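Drink dispensers - quick tips before the party season

Got two out for a December lunch, 35 people, learned a few things. Jotting them down before I forget.

Rinse the tank first, even if it was put away clean. Warm water, drop of dish soap, rinse twice. Run some through the tap too, old juice hides in there.

Check for drips BEFORE you fill it. Cup or two of water in the tank, paper towel under the spout, leave it 8 minutes. Damp towel = washer needs reseating. Hand tight only, don't go mad with pliers.
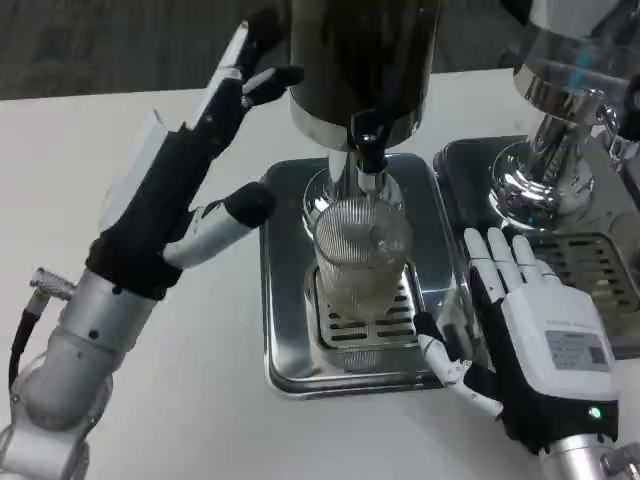

Glass right under the nozzle, then work the lever slowly. Pull the first bit into a spare glass and tip it out. Kids will flick the lever and walk off so empty the drip tray more often then you think.

Chrome: microfibre cloth, splash of white vinegar in water, dry straight away or you get spots. No scourers. Drip grates go in the sink with hot soapy water, old toothbrush for the slots.

Pulp blocks spouts. Strain your lemonade. Mint and fruit slices go in the glass, not the tank.

Ice - Eirini freezes juice in muffin tins so nothing gets watery. Stole that one.

Packing up: tank bone dry, lid off overnight, grates wrapped in a tea towel so they dont scratch the trays.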